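Zimholm desk top, white, 100 cm — my review after seven months

I bought this table top in October for the small room where I work and also pack my orders (I sell tea and spices, not a big business). Before it I had an old oak top from my uncle, very beautiful, but too dark for me in the evening. The Zimholm is sold as the top only, so the legs you must buy separately. I took the Toltari legs, and the holes did not match. I had to drill new ones, and this took me one full evening.

Delivery was fine. The box had one damaged corner, but inside there was enough foam. The instruction sheet is only one page and the drawing for the cable hole is printed upside down, so read it twice before you take the drill.
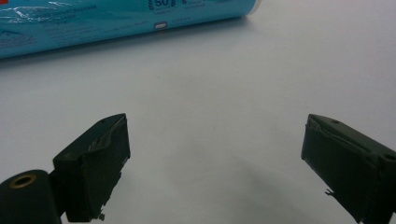
The surface is the reason I keep it. It is matte and it does not throw the light of my lamp back into my eyes, as the glossy Sisance did which I tried in a shop. When I work many hours with labels, this matters to me more than the price. Small print is tiring enough already. Put a shiny package on it, such as the blue 50 g cylinder lying on its side, and the strong glare is on the wrapper while the white around it stays soft. Shadows are pale too, so I find small things quickly, even a clip or a piece of thread.

Cleaning is easy with a damp cloth. Turmeric I was afraid of, and with reason: one spot stayed yellow for two weeks, then I removed it with baking soda. Pencil marks also stay if you press hard. Coffee was never a problem.

The edge is the weak point. On the long side, where my chair touches it, the white layer has a small chip already. I wrote to the shop and they sent me a repair pen, but the color is a little too warm — you notice it in daylight.

My neighbor has the Benavides top, which is thicker and feels more solid when you lean on it. It costs almost double and it is heavy to carry up the stairs.

I give the Zimholm 7 out of 10. For packing and paper work I would buy it again, but with the legs of the same brand.

Gerrit Segers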